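Fourteen days of moving my coins off an exchange

06/01/2023

So I finally did it. After two years of telling everyone at dinner that you should hold your own keys, I moved everything I own off Nakico and into a wallet that lives in my desk drawer. It took me 14 days, which is ridiculous, and I'm writing it all down while I still remember which parts made me sweat.

A bit of background first. I opened my Nakico account back when they were giving new users a little bonus for finishing the tutorial videos. I bought a bit of this and a bit of that, set up a small automatic buy every payday, and pretty much forgot about it. It's a decent exchange! The app is clean, support answers in a day or so, and I've never had a withdrawal go missing. I just got tired of that little knot in my stomach every time another platform froze accounts and my group chat lit up.

Picking a wallet

I went back and forth on this way too long. I read reviews until midnight, asked on a forum (mistake, I got a fight instead of an answer) and ended up with a Plukach, the basic model with the two buttons. It's slow and the screen is tiny, and typing a passphrase on it feels like entering your initials on an old arcade machine. But I liked that there was so little to it. No Bluetooth, no battery.

Setup was fine. You write down your recovery words, then it quizzes you on them, and you can't skip the quiz. I wrote mine in pencil on the card, then panicked about pencil and redid the whole thing in pen. Then I panicked about the first card and shredded it. My advice is to set aside a whole evening, put your phone in another room, and don't do it after a glass of wine.

The test transfer

Please, please do a test transfer. I sent an amount so small that the network fee was bigger than the coins. It felt silly, and I'd do it again tomorrow. I checked the address on the app against the address on the wallet screen, all of it, reading it out loud like a bingo caller. Then I hit send and sat there refreshing the page.

It arrived in 4 minutes. I made a sound my dog did not care for.

Then I wiped the wallet on purpose and restored it from my card, to make sure my handwriting was good enough to save me. That was the scariest part of the whole two weeks, and the coins on it were worth less than a sandwich! But once the balance came back up I slept a lot better.

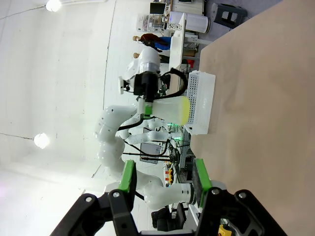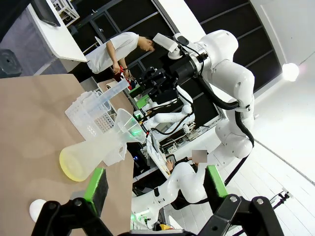 Where I got stuck

The new withdrawal address. Nakico makes you wait after you add one, and if you edit anything, even the nickname, the wait starts over. I didn't know that. I changed "wallet" to "Wallet" with a capital W and lost another stretch of days. I was so mad at myself that I went out and mowed the lawn.

Then there were my staked coins. I'd put part of my stash into Hudec, the staking pool, sometime last year, and I had it in my head that I could pull it out whenever I felt like it. Well, no. There's an unlock period, and you have to claim your rewards separately, and claiming costs a fee of its own. None of it was hidden, I just hadn't read the page. I clicked unstake, put a reminder on my calendar and tried not to look at the price every hour. (I looked at the price every hour.)

The third thing was the right network for one of my tokens. The drop-down gave me a bunch of choices, and the cheapest one was not one my wallet could read. I caught it before I hit send, but only just. If you take one thing from this post, match the network on both ends, and if you're not sure, stop and go eat lunch.

What I kept on the exchange

Not everything left, I'll admit. I still have the automatic buy running, so there's always a little sitting there between paydays. My plan is to sweep it over every few months so the fees don't eat me alive. I looked at doing it monthly and the math was just sad.

I also left behind a pile of Hindthorpe tokens from an airdrop, mostly because moving them would cost more than they're worth. They can stay there and think about what they've done. If they ever go up I'll write a very smug post.

Still on my list

I need a second copy of my recovery words somewhere that isn't my house, and I can't decide between paper in a sealed envelope and one of those stamped metal plates. Metal seems smart, but I have terrible luck with tools. I also need to write a plain set of instructions for my family, because right now if something happened to me they'd find a weird little gadget in a drawer and probably throw it out with the old chargers.

If you've done the metal plate thing, tell me in the comments which kit you bought and whether you still have all your fingernails.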